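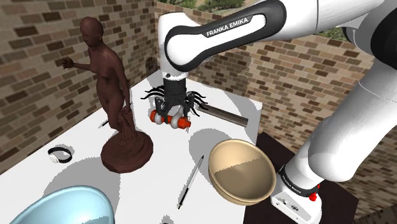
The appeals panel took 237 days to rule on the Clemano zoning case. Marwan Rawashdeh read the decision on his phone in a parking lot, then drove home and read it again.

"It was 14 pages and I understood maybe half the first time," he said. "I knew what the last line meant, though. It meant we go back."

Rawashdeh represents six homeowners on Kasten Road who sued the township of Zollden over a variance for a storage building. The trial judge threw out the suit on the ground that it was filed too late. The appeals panel reversed, finding that the clock did not start until the township published notice of the approval, and that the notice it first published listed the wrong lot.

The ruling does not say whether the variance was proper. That question returns to the trial court.

"People stop me and say congratulations, you beat the building," Rawashdeh said. "The building hasn't been argued yet. We won the right to argue it."

He has practiced land use law for most of his career and has been on both sides of cases like this one. Filing deadlines in these suits are short, he said, and courts rarely extend them.

"A judge will look at a calendar before he looks at anything else. If the calendar is bad, you're done."

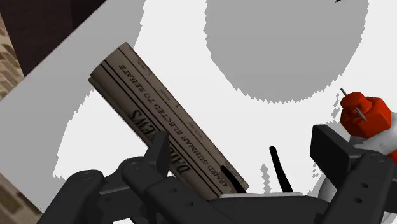

The township had argued that the homeowners knew about the approval anyway. Three of them spoke at the hearing, and one was in the room for the vote. Rawashdeh said he spent most of his brief on that point.

"Knowing and being given notice are two separate things in the statute. The township wrote the notice. It had one lot number to get right."

The panel agreed in a footnote, and added that the corrected notice, printed in December, was the one that counted.

The record on appeal ran to 1,546 pages, much of it traffic studies and drainage maps that the panel did not need. Rawashdeh said he would ask to leave most of it out when the case goes back before the trial judge.

The company that applied for the variance, Wuleo, has not started work on the site. Its lawyer did not return a call. The township clerk's office said it does not comment on pending suits.

Rawashdeh said his clients would still talk about a settlement if the building were moved back from the road and the loading doors turned to the other side.

"That was the offer before we ever filed," he said. "It's the same offer now. I'd have to ask them again about the fence."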